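Unit 3: Automation and the people who work beside it
Course handout, week 11
Saturday, May 24, 2025

Read these notes before the tutorial. They cover the second half of the lecture and the background for your workplace report. The first half, on the history of office machinery, is in the earlier handout.

1. The workplace

Our main case is Trarness, a records and data entry firm with 797 employees across three sites. Its Kitimen office handles paper forms that can't be scanned cleanly. Staff there key names, codes and amounts into an older terminal system that accepts input only from its own keyboards. The vendor won't open the system to outside software, so the firm looked at having an arm press the keys.

The project is called Ristness. Work began with 20 staff in the keying section. By July of the first year, the plan had been changed twice, both times after objections from the people doing the job.

2. The task

Keying looks simple from a distance. For an arm it involves finding the keyboard, finding the right key, coming down on it without touching the one beside it, and lifting clear. A person does this without looking. A person also notices when a form makes no sense, and that part of the job was left out of the first plan.

The four pictures are simulated views.
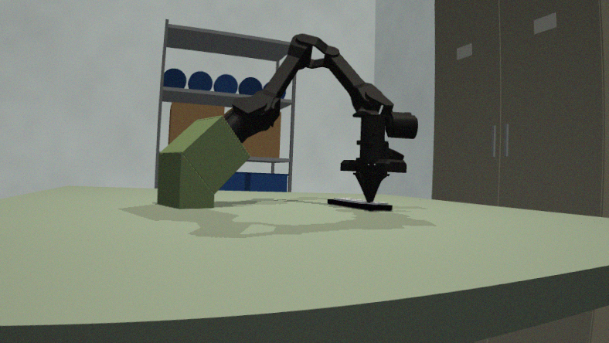
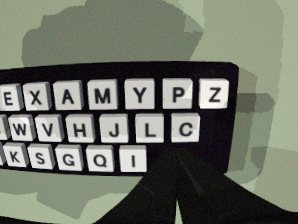
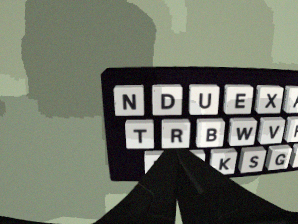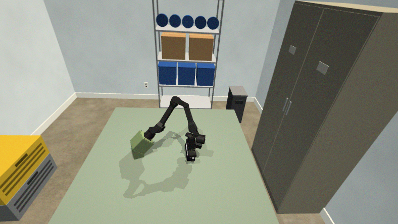

Prepared by the teaching staff, Work and Technology program, Hong College

3. Reading the layout

The keyboards in the two close views don't follow the standard typing order. One has A, M and Y next to each other in its top row, and the other has N, D and U. A trained typist would slow down badly on a layout like this. An arm has no habits to unlearn, but it does need a correct map of the keys, and somebody has to make that map and keep it up to date. At Kitimen this became a job in its own right.

Note also how the fingers cover part of the bottom row in the view with the N key. If a camera is the only check on position, covered keys have to be worked out from the ones still in view.

4. What changed for staff

Nobody in the keying section was let go during the trial, though vacant positions weren't filled. The remaining work shifted toward exceptions: smudged forms, missing codes, amounts that didn't add up. Staff described this as more interesting and also more tiring, as the easy forms had been their rest between the hard ones.

Pay was a sore point. The old scale rewarded speed, and speed no longer meant much once the plain forms went to the machine. A new scale took around 11 weeks to settle.

Supervisors had to learn a different job as well. They used to watch output per person. Now they watch error logs, and they decide when to stop the arm - a decision that was at first reserved for the engineers. Moving it to the floor was the second change to the plan.

5. For your report

Choose one workplace you know. Describe a single task in enough detail that a stranger could follow it, then mark which steps a machine could take over and which it couldn't. Say who would do the steps left over, and whether their training and pay would still fit.

Bring a draft to the tutorial. Reports without a task description will be handed back unmarked.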